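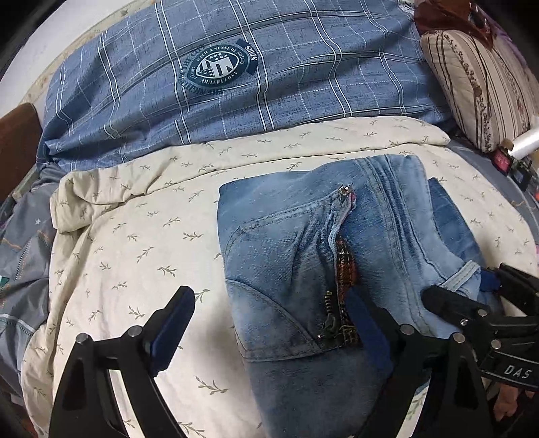 Light-blue jeans, plaid lining, fly open. On the comforter for want of a table.

From: Khadija Soliman
To: Pleston Menders list
Subject: Re: Folding jeans for the swap

Bennani wrote:

> Can we please agree on how jeans get folded before the August swap?
> Last time I had three styles in one bin and the stack went over
> twice. I say zip them up, button them, fold in half leg to leg, then
> in thirds. Also, does anyone still want to bother with lined pairs?
> They take up the room of two and they never go.

I have opinions, which will surprise no one who was on this list for the Great Sock Discussion.

Zipping first: fine for the swap, wrong for the mending pile. If a pair is coming to me I want the fly left open and facing up, like the ones on my bed. I can see both rows of teeth and where the slider has got to, and I don't have to unfold the whole thing to find out what I've agreed to. Last spring I was handed a beautifully folded bundle, buttoned and zipped, and it took me most of an evening to discover that the only thing wrong was in the back pocket.

So, two rules. Swap pairs get closed, mending pairs stay open. Pin a note to the waistband if the trouble is somewhere other than the zipper. "Doesn't work" is not a note.

As for leg to leg and then thirds, I'll do it under protest. Thirds is very nice in a store. In a bin from Otent Street, with people digging for their size, it lasts until the first person who wears a 34. I fold in half and in half again and go home. Thick denim won't hold a tight fold anyway – it just waits until you turn around.

On lined jeans I'm going to be stubborn. Yes, they're bulky. Yes, it's August. But a rust and orange plaid lining is the only cheerful thing to come through my door this month, and somebody will be very glad of it in January. If there's no room I'll keep the lined ones under my bed with the Juvance thread cones, all 2,000 yards of each, in a green I can't remember choosing.

I still need a few metal zippers, medium weight. I'll trade buttons for them. I have 295 and would like to have fewer.

Bins by 4 p.m., please, and check the pockets. I'm done with other people's gum.

Khadija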